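El blog del club, o por qué tengo las piernas llenas de moratones

24/11/2024

Ya sé, ya sé, llevo semanas sin escribir y tengo tres correos preguntando si el club de robótica sigue vivo. ¡Sigue vivo! Lo que pasa es que nos hemos metido en lo de las sillas y no nos queda tiempo para nada más (yo ceno de pie, por ejemplo, que tiene su gracia estando todo el día rodeada de un asiento).

Para quien llegue nuevo: somos un grupo de estudiantes que nos juntamos por las tardes y este curso preparamos el reto Zakmont, una competición pequeña para equipos con robots de dos brazos. Cada equipo elige un objeto de casa y tiene que conseguir que el robot lo coja, lo levante, le dé la vuelta y lo deje donde toca, todo en un máximo de 65 segundos. La mayoría ha elegido cosas razonables. Una caja, una bandeja, una palangana. Nosotros elegimos una silla de plástico.

La idea fue de Oskari Saarela y la votamos en contra dos veces antes de votarla a favor. Su argumento era que una silla tiene cuatro patas y por lo tanto cuatro asas. Sobre el papel queda estupendo, pero luego resulta que cada pata sale para un lado, que el borde del asiento es más fácil de pinzar que la pata misma, y que en cuanto los dos brazos no van perfectamente coordinados la silla empieza a girar como le da la gana. Llamamos Dillo al robot, por cierto. El nombre venía del curso anterior y ya no se puede cambiar porque está escrito en todas las carpetas.
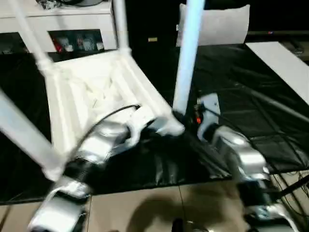
Dillo con la silla patas arriba, en pleno movimiento.

Lo del plástico blanco tiene su aquel. Yo pensaba que el peso iba a ser el problema y no, pesa poquísimo, el problema es que todo se ve igual. Patas blancas, asiento blanco, nervios blancos por debajo. Eero Nurmi lleva la parte de visión y se pasa las tardes mirando recortes de imagen en los que, según él, hay una esquina clarísima. Yo veo leche. Probamos a poner tela negra sobre la mesa para que la silla destacara y la cosa mejoró mucho, aunque la tela brilla en las arrugas y el programa cogió la manía de considerar que una arruga era una pata. Una tarde entera persiguiendo arrugas. Hilkka Ahonen propuso planchar la tela, nos reímos todos, y al día siguiente vino con una plancha.

(Funcionó a medias. A los diez minutos de apoyar cosas encima ya estaba otra vez hecha un acordeón.)

Mi parte es el control de los brazos, que suena más importante de lo que es. Básicamente decido a qué velocidad se mueve cada articulación y luego Tuulikki Hyvönen me dice que es demasiado rápido. Tuulikki tiene razón casi siempre y lo reconozco aquí por escrito para que no me lo vuelva a pedir. Al principio yo quería ganar tiempo en la aproximación, llegar a la pata a toda pastilla y frenar al final. Con el simulador iba como la seda. Con la silla de verdad llegábamos, la tocábamos con un dedo antes que con el otro, la silla se desplazaba un dedo hacia el lado malo y cerrábamos la pinza en el aire con toda la elegancia del mundo.

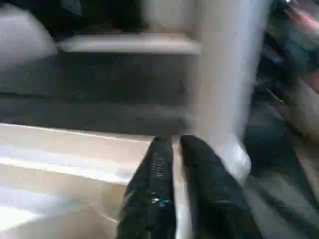 Así que cambiamos el plan. Ahora la aproximación tiene dos partes: una rápida hasta quedarse cerca y una lentísima para el último tramo, con las imágenes de las cámaras de muñeca mandando más que las de la cabeza. Hemos perdido unos segunditos preciosos, pero al menos cerramos sobre algo. Además la parte rápida salía tan borrosa que Eero no podía usarla para nada, y con el tramo lento tiene por fin material decente y está de mejor humor, lo cual se nota hasta en la merienda.

Lo otro que hemos cambiado son las puntas de los dedos. Ulla Honkanen, que nos tutoriza y tiene una paciencia que no nos merecemos, nos insistió desde el primer día en que miráramos el agarre antes de tocar una sola línea de código. No le hicimos ni caso, claro. Tardamos un mes en darle la razón. Ahora los dedos llevan un recubrimiento negro con textura y la diferencia en las patas es enorme, sobre todo si entras con un dedo por cada lado y aprietas poco a poco.

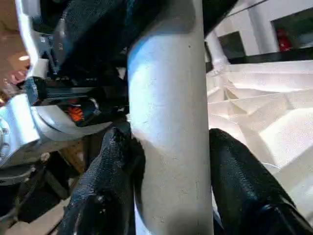 Un dedo a cada lado. Esta postura nos ha costado muchas tardes.

¿Cuánta fuerza? Pues ahí seguimos. Si aprietas poco, la pata resbala al levantar. Si aprietas mucho, el plástico cede y el brazo se cree que ha cogido algo más fino de lo que es, y entonces corrige, y entonces peor. Tengo una hoja de cálculo con 2.209 filas de lecturas de fuerza y posición que me da un poco de vergüenza enseñar, porque las primeras están ordenadas y comentadas y las últimas dicen cosas como «otra vez» y «OTRA VEZ». Si alguien que lea esto ha trabajado con piezas de plástico moldeado y sabe cómo ajustar esto sin volverse loca, los comentarios están abiertos, de verdad, por favor.

También hemos ido probando agarres con otras piezas blancas, por aquello de no hacer un robot que solo entienda de una silla. Tuulikki quería paredes finas, canales, bordes redondeados, cosas con formas raras donde el dedo tenga que apoyarse por fuera sin mucho sitio. Me parecía una distracción y le dije que sí de mala gana, pero me lo pasé mejor que en todo el mes. Es un descanso tener delante algo que no tiene patas. 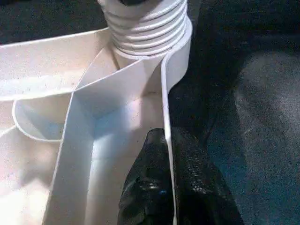 El dedo pegado a la pared exterior. Mucho plástico blanco, como siempre.

De estas pruebas he sacado una cosa útil para la silla: apoyar primero un dedo, esperar a notar el contacto y solo entonces mover el otro. Lo estoy pasando ahora al código del brazo izquierdo, que es el obediente. El derecho va con un pelín de retraso y todavía no sabemos si es culpa mía o del cableado (yo voto por el cableado).

La primera ronda del reto es en December, perdón, en diciembre, que tengo las bases en inglés abiertas en la otra pantalla y ya escribo mezclado. Somos 10 equipos y vamos con el objeto más grande de todos, cosa que Oskari cuenta con un orgullo que me preocupa. Queda por hacer la parte de dejarla en el suelo sobre las cuatro patas, que de momento sale cuando quiere, y queda el vídeo de presentación, para el que Hilkka ya ha escrito un guion con diálogos para Dillo. Dillo no habla. Se lo hemos dicho.

Ah, y a quien preguntó por las camisetas: sí, habrá, pero seguimos peleando por el color. Yo quiero cualquiera menos blanco. La semana que viene subo los diagramas de la aproximación en dos tramos, y si me da tiempo, también el apaño que hicimos con los cables del brazo izquierdo para que no se enganchen al girar.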